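FOR IMMEDIATE RELEASE
May 8, 2022

Adenus opens a kitchen where very little gets eaten

Adenus has finished the first stage of Gradura, a project that teaches robot arms to tidy up after people who would prefer not to. The stage produced 2483 recorded examples of an arm picking up, moving and putting down household things, each one guided from start to finish by a human operator with a good deal of patience.

The company had hoped to begin with something dignified. It began with shopping bags. A thin plastic bag changes shape every time it is touched, and a learning system that has only ever met tidy boxes takes this badly.
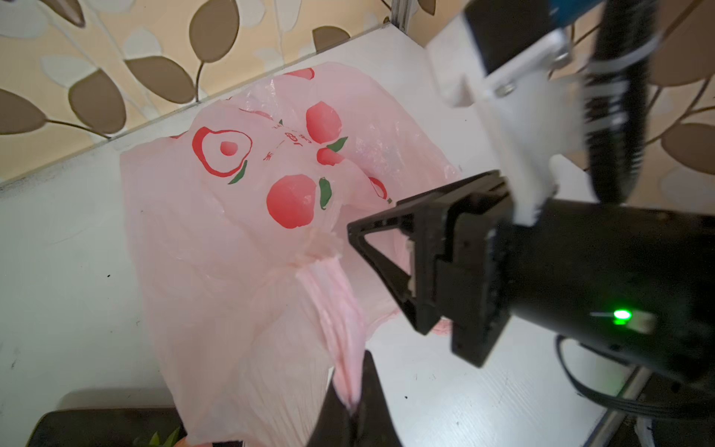

Gripper finger and fruit-print bag at the Gradura work table.

Operators work in shifts at tables set up in the Barlow workshop, which Adenus papered in a leafy pattern because plain white walls were making the software overconfident. Every attempt is saved, fumbles included. An example in which the operator misses, backs off and tries again is kept and labelled as such, and the project team has come to value these more than the graceful ones. There is no shortage of them.

Of the recorded examples, 97 were thrown out during review, mostly for the offence of nothing happening. The rest cover 18 household chores, from moving bags to sorting play food on a chopping board.
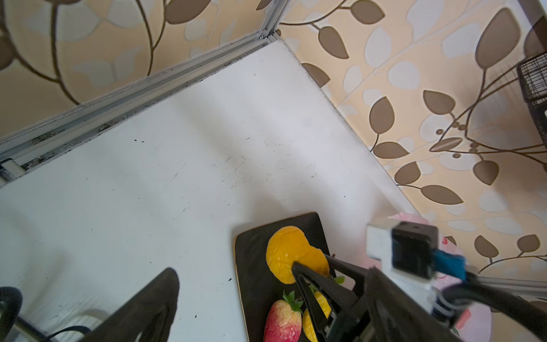
Fruit has proved a reasonable teacher. Round things roll, odd-shaped things sit crookedly, and neither behaves the way it did the last time. Operators are asked to change the layout between attempts so the system can't simply memorise where everything was, a trick it will try at every opportunity.

The next stage starts in September, when the Kikuchi workshop joins with its own tables and its own clutter. Adenus plans to add 2000 examples there, using the same labels and, after lengthy discussion, a different wallpaper.

Research groups wishing to apply for access to the Gradura recordings can write to the Adenus project office. Offers of used shopping bags are appreciated, but the cupboard is full.

ENDS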